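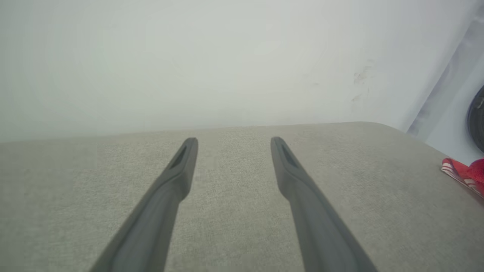 Search this site Search Go

Coughlan Seating Group - Working Meeting Minutes
February
Minutes by Abhishek Rathore

Start 2:10 p.m. Minutes of the previous meeting accepted with one correction: the foam supplier for the bench seats is Pudow, and the entry reading Tarkoler is struck.

1. Upholstery fabric, lounge seating

The gray-beige flecked weave remains the first choice for the lounge seats. The plain taupe from Tarkoler was withdrawn before the meeting - minimum order too high. Brimance quoted 2,264 for the full run of flecked weave, delivery included. Quote is valid to the end of the month.

It was asked whether the fleck would hide lint and light soiling better than a plain cloth. General view was yes for lint, undecided for drink stains. One more stain test to be done on an offcut with coffee and with cooking oil, blotted at five minutes and again at one hour.

Agreed: order to be placed with Brimance once the stain test is written up.

2. Seat top and front edge

Fabric to be pulled square to the weave. On the last trial cover the threads ran off line toward the left corner, and the cover was rejected. Staple line to stay on the underside. No piping on the front edge.

Seat width is fixed at 700 mm. A request to go to 900 mm for the end units was discussed and not carried; the wider seat would block the wall outlet.

3. Distance to wall

Seats are being pushed tight to the wall after cleaning, and the back edge of the fabric is rubbing. Two options: a floor stop, or felt pads on the rear rail. Floor stop preferred. Rathore to get a price for both before the next meeting.

4. Cleaning

Vacuum with the soft brush only. Covers are not to be taken off for washing until Brimance confirms the shrinkage figure in writing. The current care sheet says 'machine wash' and is to be pulled from the binder.

5. Budget

Remaining in the seating line after the Brimance quote: 206. Floor stops to come out of this amount if they fit, otherwise held over.

6. Other business

Room 4 key still missing. Offcuts larger than a sheet of letter paper to be kept for patching, rolled and labeled with the batch number - not folded.

Closed 3:05 p.m.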